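Chapter 7
Why the Price of Bread Is Mostly Not the Price of Wheat

Every few years the price of wheat jumps, a reporter stands in front of a bakery, and somebody explains that a loaf is about to become a luxury good. A few months later the price of wheat falls. No reporter goes back to the bakery, which is a pity, as the price on the shelf is still exactly where it was.

This chapter is about the distance between those two prices. Economists call it the marketing margin, a dull name for nearly everything that happens to food after it leaves the farm. Milling is in there. So are trucking, baking, bagging, rent, wages, insurance, and the cost of throwing out the loaves that no one bought.

Take a small bakery in the town of Jondirow, run by Ka-ming Hsieh. She buys flour from a mill called Akton and sells a plain white loaf for 300 cents. (We will work in cents throughout the chapter. It keeps the decimals away and makes everybody feel richer.) The flour in one loaf costs her 34 cents. Wages come to 135 cents. Rent, power, delivery and packaging take another 80, and whatever is left has to cover waste, repairs, taxes and, if the oven behaves, Hsieh herself.

Now suppose that in February the price of flour doubles. This is a disaster by the standards of the flour market and would be treated as one on the evening news. Hsieh's cost per loaf rises by 34 cents. If she passes all of it on, her customers pay 334 cents, an increase of just over 11 percent. Painful, but a long way from double.

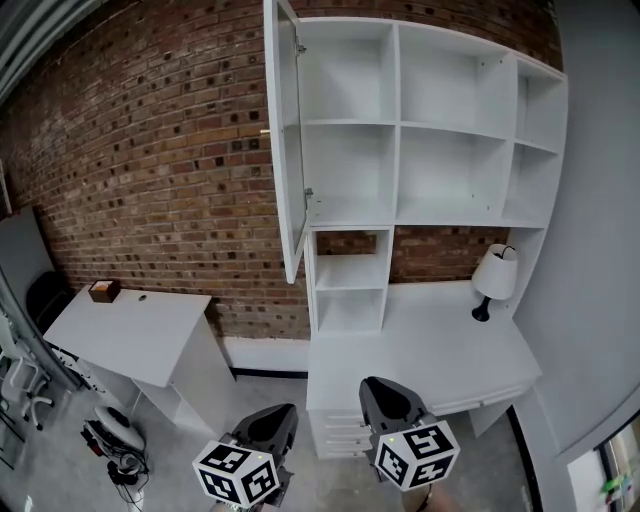 Whether she does pass all of it on is a harder question. Her rival across the street, Sembiring, signed a contract for flour last fall and will be paying the old price until summer. If Hsieh raises her price the morning after the mill raises its own, some of her regulars will discover a sudden fondness for Sembiring's rye. So she waits, and eats the loss – an expression bakers must be tired of.

When flour comes back down, she is in no hurry either. She has several thin months to make up for, and her customers have gotten used to the new price, or at least stopped mentioning it. Prices that climb quickly and drift down slowly are said to show asymmetric transmission. Shoppers have a number of shorter names for it.

We will come back to asymmetry in Section 7.4, where the evidence is messier than either the shoppers or the bakers would like. First we need a way to measure how much of a change in the farm price reaches the store at all, and how long it takes to get there.

7.1 The farm share

The farm share is the part of the retail price that goes to the farmer. For Hsieh's loaf it must be smaller than 34 out of 300, since Akton does not grind wheat as a hobby. Foods that need little done to them, such as eggs, tend to have a high farm share. Foods that need a great deal done to them, such as breakfast cereal, tend to have a low one. Before reading on, write down your own guess for a bag of potatoes and for a bag of potato chips, and keep the paper. You will want it for Problem 3.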